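Clorkudeo packing bench, notebook
May 4, 2023

Right, catching up on a couple of shifts in one go because I left this book in my coat. Tea is made, door is shut, here we go.

Arm three is back on the end station after the Stodby people swapped the finger pads. The old ones had gone shiny and were letting things slide. The new ones have a bit more bite, and I've told everyone on the bench to leave the grip setting alone until I've had a proper go with the awkward stuff. (Whoever turned it right up over Christmas, I still have the flattened boxes from December and I'm keeping them!)

We've got 383 items on the awkward list now. It started as a joke on the whiteboard, things the arm couldn't pick up, and then the packers got really into it and kept adding to it, and now it's the most useful document in the building. Anything soft, anything pointy, anything shiny, anything that's been opened and folded by a customer and sent back to us. Hashmi wanted a tidy version in a spreadsheet and I've said yes, but I'm keeping the comments people wrote next to the items, they're the best bit.

Today's job was the returns tray. Half of what comes back is packaging in some odd shape, and up to now a person has had to stand there and sort it by hand for the whole shift. It's the job people swap out of if they can. So I'd love to get the arm doing the boring share of it.

Things I worked through:

1. Jaw opening. Left it at the standard width and closed slowly. Fine on the flat cartons, a bit clumsy on anything thin. I want a slower last stretch and I've put that in as a request to Nirero, who look after the software side.

2. Picking by the narrow end. I'd been avoiding this one. My worry was tapered things tipping over as soon as there's more weight at the top than in the fingers, so I went for the red tartan shortbread packaging, folded into a cone, point down in the fingers with the wide end up. Very handsome it looked too, like something you'd put chips in.
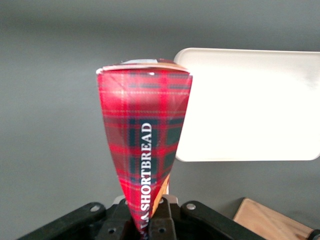
3. Lettering. The reader wants the print the right way round and gets sulky if it's sideways. With the cone held like that, SHORTBREAD runs up the side, so I need either a turn of the wrist before the reader or a kinder reader. I'd go for the wrist.

4. Release. Not done yet. I want to try it over the lined bin first and I ran out of shift.

Now the people side, which I keep promising to write down properly. When the first arm went in, the packers were told it would "free them up", and what it did for the first few weeks was make them stand next to it and rescue things. More walking, less chatting, and the chatting matters on a bench like ours! It's better now that two people share a station and one of them can pause the arm without asking me. I was nervous about handing that over. I shouldn't have been, they stop it sooner than I would and for better reasons.

The thing they've asked for most is a say in which jobs go over to the arm next. Gift wrapping is a firm no from the whole bench, they like it. Returns is a yes. Label checking is split, and I'd leave it well alone until it isn't.

Still to do: grip notes typed up for the late shift, new bin liner, ask Stodby for spare pads, move the pause button to the left side of station three (two of the packers are left-handed and have been reaching across themselves all this time, sorry both).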